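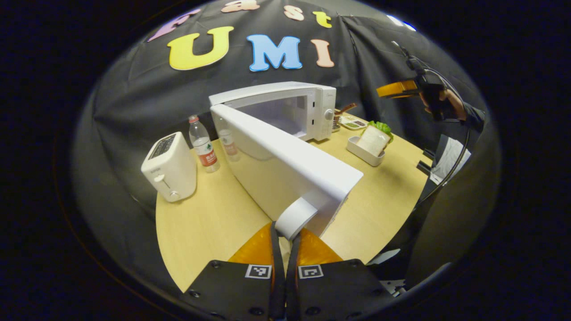
I've owned four couches, but only one microwave, and I'd save the microwave first. It's a plain white thing with a round dial, and I paid 30 dollars for it in Lorcombe from a woman named Alina Avram, who threw in a toaster for 2 more.

My neighbor Marius says a toaster and a microwave don't make a kitchen. Well, they make lunch! Bread, a lettuce leaf, whatever's left from last night — I've eaten that way for nearly 100 lunches now and I'm still not bored. I do wipe the inside of the door every evening, crumbs or no crumbs.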